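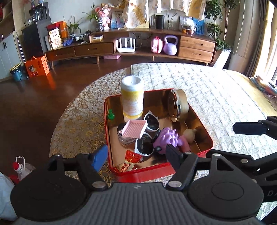

Zenstead handset trial, second progress report
To: Mireille Khoury, Imrie
From: Salamatu Annan
Period covered: through the end of November

Summary
The trial is on schedule apart from the battery work, which has slipped by two weeks. All 185 test phones are now with users. We are asking for no change to the budget, but we do need a decision on the charger (see the end of this report).

Handsets
The last batch arrived from Zellasar early in the month. Of the 185 phones, 10 came with the wrong regional firmware and would not register on the carrier network. Ynyr Probert reflashed them in the office and they went out a few days after the rest. Zellasar has agreed to check firmware before shipping, and we have that in writing.

Software
Build 2 of the Skorkora launcher went out over the air. Users have filed 1026 reports since the trial began. Most of them are duplicates of three problems: the keyboard covering the reply box, slow camera start from the lock screen, and alarms that stay silent when the phone is in battery saver. The keyboard problem is fixed. The alarm fix is in testing -- it touches the power manager, so Ineke Leemans wants a longer soak before release. Work on the camera start time has not begun.

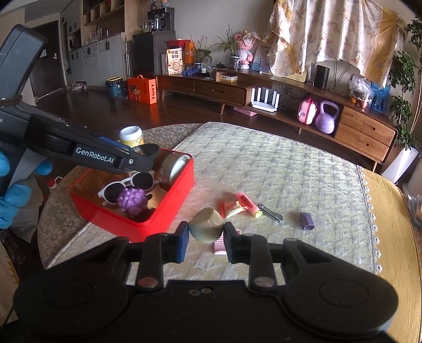
Battery
Standby drain is still higher than the target we gave you in the first report. Ineke traced part of it to the location service waking up when the phone is on Wi-Fi. The rest looks like the modem, and for that we depend on a patch from Zellasar. We were promised it in October and are still waiting.

User support
Lilibeth Saludo has taken over the help line. Replies now go out the same day if the message comes in before 3 p.m. Four users have dropped out, and their phones have been reassigned.

Next period
Release the alarm fix. Start on the camera. Send out the second survey, shorter than the first one.

Decision needed
The supplied charger runs slower than the phone allows. We can keep it, or swap it for the faster model out of the contingency line -- please let us know which before we order spares.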